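**Cahier d'atelier, textile, 20/8/26**

Repris le protocole de pliage de Llanos. Jhair le trouve « stabilisé ». Je demande à voir.

Rappel pour ceux qui n'étaient pas là : l'idée est de poser le linge en vrac, de l'étaler une fois, puis de plier en trois bandes et de refermer. Selon la note interne, le résultat ne dépendrait pas de l'état de départ. C'est cette phrase qui me gêne. Un tissu gratté qui a passé la nuit en boule ne se comporte pas comme le même tissu sorti à plat d'une étagère, n'importe qui ayant plié une couverture le sait.

Matière : gris clair, toucher brossé, lot Jamstead. La fiche annonce 300 g/m². Je n'ai pas pesé, la balance est chez Kai. À vérifier avant de recopier le chiffre partout comme on l'a fait pour le lot précédent.
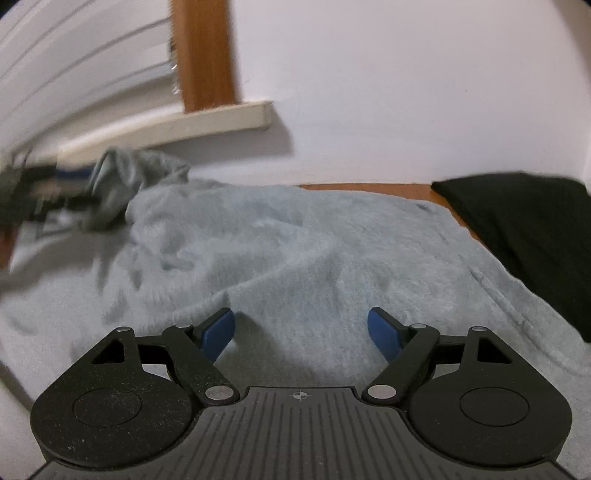 Faut-il étirer le tissu avant de marquer le premier pli ?

Juste assez pour chasser les gros faux plis, en partant du milieu vers les bords. Si on tire par les coins, la maille se déforme et la bande du dessus finit plus longue que celle du dessous.

Essais du matin : 5 pliages, même pièce, même table. Trois me paraissent corrects. Les deux autres bâillent sur le côté de la fermeture, et je ne vois pas ce que j'ai fait de différent. Jhair dit que j'ai mal lissé. Possible. Mais si le protocole ne tient que quand Jhair lisse, ce n'est pas encore un protocole.

Deux choses à séparer :

- le sens du grattage : poils couchés vers soi, la bande glisse au moment de rabattre ; dans l'autre sens elle accroche un peu et reste en place. La note n'en dit pas un mot.
- l'épaisseur au retour : mesurée à la règle, donc à prendre avec des pincettes. Il faudrait le pied à coulisse large et une plaque par-dessus, sinon on mesure surtout le pouce de l'opérateur.

Kai propose d'arriver à 100 pliages avant de conclure quoi que ce soit. D'accord sur le principe, à condition de changer de pièce en route. Cent fois la même couverture, au bout d'un moment elle garde la mémoire des plis et se range toute seule, et on ira écrire que la méthode est excellente.

Pas convaincu non plus par le spray antistatique Rilance. Après application je n'ai senti aucune différence sous la main, et il laisse une odeur. À refaire à l'aveugle, quelqu'un d'autre vaporise.

À faire :

- [ ] récupérer la balance, peser la pièce
- [ ] repérer le sens du poil au fil de couleur, dans un coin
- [ ] refaire la série avec Kai au lissage, Jhair ne touche à rien
- [ ] demander à Grerutel une seconde pièce, même teinte, pas lavée

D'ici là je laisse « provisoire » en tête de la note. Jhair l'a déjà effacé une fois, je l'ai remis au feutre.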